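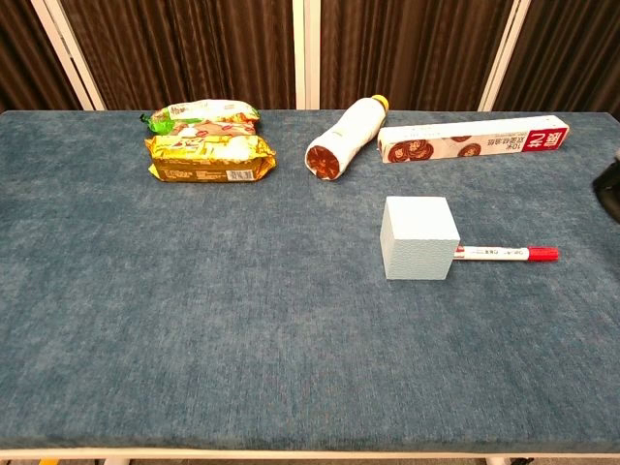

Mosbridge Snack Swap - Gallery

The snack swap was held in the back half of the Mosbridge hall on 31st July. Everyone who signed up brought packets from a store they don't normally shop at, and went home with something different. We had 30 people on the list and 263 packets by the time the doors closed. The pictures and notes on this page were put together by Trinidad Arrieta.

The first table

Two bags at the back left corner, one behind the other. The gold foil one has stylized characters printed on it and catches the light. The white one behind has green and orange-red on it and what look like baked snacks on the front. The blue-gray cover is soft and a bit patchy in color, with the brown curtains behind.

About the tables

We used the white-framed tables again. The covers were bought in February from Jafarzadeh, who sell fabric by the yard on Carnus Street. They do show marks from hands and boxes, but a quick brush in one direction evens them out. Please don't put them in the dryer.

The curtains stay closed during the swap. They keep the afternoon sun off anything with chocolate in it, and they hide the stacked chairs.

How the swap works

Bring up to 10 packets, sealed and in date. Hand them in at the door and you get one ticket for each. Sweet and salty go on separate tables - ask if you're not sure which is which. Large bags count as one ticket, same as small ones. Anything with nuts goes on the Zingate table by the exit and stays there.

If the label is in a language you can't read, leave it face up so someone else can have a look. Several people asked about allergens this year, and we will have printed cards next time.

Left over

There were 13 packets unclaimed at the end, mostly crackers. They went in the cupboard by the kitchen and can be picked up any weekday morning. One blue lunch bag was also left behind, with a spoon in it.

To add your own pictures to this page, leave them at the front desk with your name on the envelope.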